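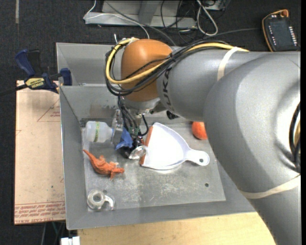 KUKA arm over the gray bin, yellow cable looped around the wrist.

2025-08-07

Glaze notes, mostly the Ikside white, plus a bit on the slip.

Unloaded the kiln first thing and the white is crawling again. Same place as last time, right on the inside corner where the handle meets the wall of the mug, and then in little bald islands along the foot. The flat tiles look great! Smooth, slightly buttery, no pinholes worth mentioning. So the recipe is fine on a tile and bad on anything with a corner, and I've been fooling myself for most of July by only looking at tiles.

Junaid's theory is dust. He says the bisque sits on the open shelf all week and I never wipe it down (true). My theory is that I'm putting it on too thick, and that the raw clay in the recipe is shrinking as it dries and pulling itself apart in the corners. There were hairline cracks in the dry glaze on two of the mugs before they went in, I remember seeing them and rubbing one over with my thumb. The one I rubbed crawled less. Didn't mark which mug it was at the time, so this is from memory and should be taken that way.

Mixed a new batch this morning, number 104 in the book. Same recipe except half the kaolin is now calcined. Dry mix weighed out at 268 grams total, which makes a small cup but plenty for tiles and a couple of handles. Sieved it through the 40 mesh once to break up the lumps and then through the fine one, and the fine one clogged as usual. I need to stop using the old toothbrush on it, it's stretching the screen. Talha has a soft rubber spatula that works much better and I keep walking off with it.

It feels different in the bucket already. Thinner, settles faster, makes a harder cake on the bottom if I leave it over lunch. I expected some of that with less raw clay in there to hold things up. Added a pinch of bentonite, wet first and blended in (if you just sprinkle it on top you get frog spawn, ask me how I know), and it's hanging in suspension okay now. Will check it again tomorrow morning before stirring.

Made 3 mug handles stuck to scraps of wall for testing, so at least there's a real corner to look at. One dipped short, one dipped long, one wiped with a damp sponge and dipped short. All from the same clay, all bisqued together. They're drying on the rack by the window with the numbers scratched on the back, please don't tidy them!

Other things, while the pen works:

The casting slip from Gilani is too thick to pour. I left the lid off the tub overnight, my fault. Added water a splash at a time and it went from pudding to heavy cream, but the skin that had formed on top broke up into bits and those won't dissolve. Put it through a kitchen strainer. Haven't cast with it yet. If it comes out of the mold patchy I'll just reclaim the lot and open the other tub.

The Prornier cones came in. Going to put one on each shelf next firing, because I'm pretty sure the bottom is running cool -- the iron red on the lowest shelf came out brown and sort of sulky, and the same red up top was lovely. Talha thinks it's the element, and he may be right, it does look saggy at the back. He's going to put a meter on it.

Junaid wants the celadon for his tall bottles and asked if I'd make him a big bucket. Told him yes, after the white is sorted. The bottles are really nice, by the way, he's finally got the necks the way he wanted them.

For next firing: handles on the middle shelf, cones everywhere, wipe down ALL the bisque, and write the mug numbers down before loading. Slow down the cooling too if there's time. Also order more kiln wash, we're into the dregs.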